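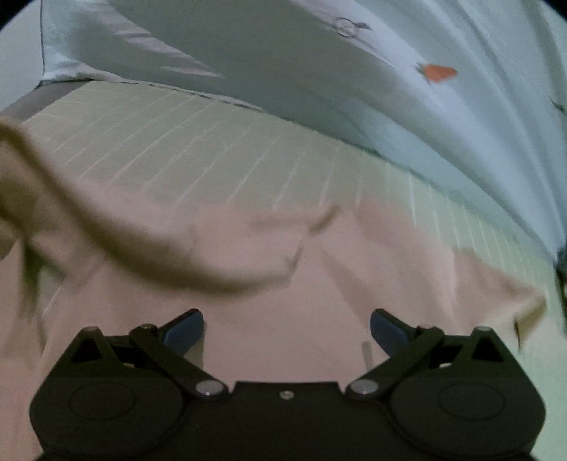

Abteilung Handhabungstechnik, Standort Berngate

Sprechnotizen, Tag der offenen Tür, Station Textil

Begrüßung kurz halten, die Gruppe kommt direkt von Station 5. Ich stelle mich vor, dann Amparo Rivadeneyra, sie führt nachher den Greifer.

Zum Bild: zwei Finger mit dunkelblauen Auflagen, die Arme laufen schräg nach innen. Dahinter das rosa-beige Tuch in Falten, oben der hellblaue Stoff mit den kleinen Motiven. Stoff hat keine feste Form – jede Falte liegt beim nächsten Mal anders.

Zahlen nennen: 700 Durchgänge waren für das Projekt Mangundap geplant, 600 sind aufgenommen, 293 davon ausgewertet. Den Rest übernimmt Farah Setiawan in Trilstead bis Juli.

Vorführung: Amparo greift eine Stoffkante, hebt an, legt ab. Währenddessen nicht reden. Danach darf aus der Gruppe jemand selbst probieren, bitte nur einer am Tisch.

Falls nach Kosten gefragt wird: an Tostley verweisen, die machen die Kalkulation.

Letzter Punkt – Jacken und Taschen mitnehmen, der Rundgang endet am anderen Ausgang.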